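The Small Basket Returns to the Table

Household collections rarely make much of the bread basket. It is bought late, after the plates and the linen, and it is given away first. The regional museum at Terkier has taken a different view. Its new display on the everyday table gives a full room to open baskets for bread, fruit and sweets, and the examples in bright orange have drawn the most comment from visitors. 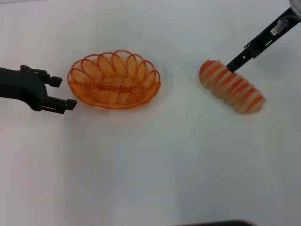

Issue 359

The display opened on 3 September 2026 under the direction of Lucienne Marchal, curator of domestic objects. Her department holds 400 pieces of tableware, most of them gifts from families in the district. Few arrived with any record of a maker. Staff therefore sort them by form: the shape of the bowl, the height of the wall and the treatment of the rim.

Of these, the rim has proved the most useful. "A plain edge tells us very little," Ms. Marchal explained during the installation in August. "A looped edge has to be planned, and each workshop had its own habits." The museum's printed guide, prepared by Évan Guérin, sets out five types of edge and gives advice on caring for each.

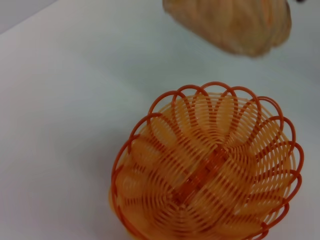
Mr. Guérin's advice on cleaning is brief. Open baskets should be rinsed in lukewarm water, turned over on a towel and left until the next day. Crumbs and sugar collect where strands meet, and a soft brush serves better than a cloth. In a round basket with a scalloped rim, the place to watch is the middle of the base, where the darker strands cross closely and the fan-shaped bands come together. The loops themselves need only a light wipe – they should never be used as handles.

Storage calls for equal care. Baskets with raised loops should not be stacked more than two high, and a sheet of plain paper should be laid between them. The museum keeps its own on open shelves away from direct sun.
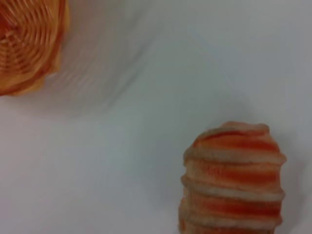
Orange at the Table

Color was the subject of a separate essay in the guide by Huguette Lebrun. She recommends setting an orange basket on a white or pale surface, without a patterned cloth, so that the openwork can be read clearly. Fruit of a single kind suits it best. Green pears are her own preference, and she advises against filling the bowl above the rim.

The display remains on the ground floor, next to the reading room. Copies of the guide are available at the front desk.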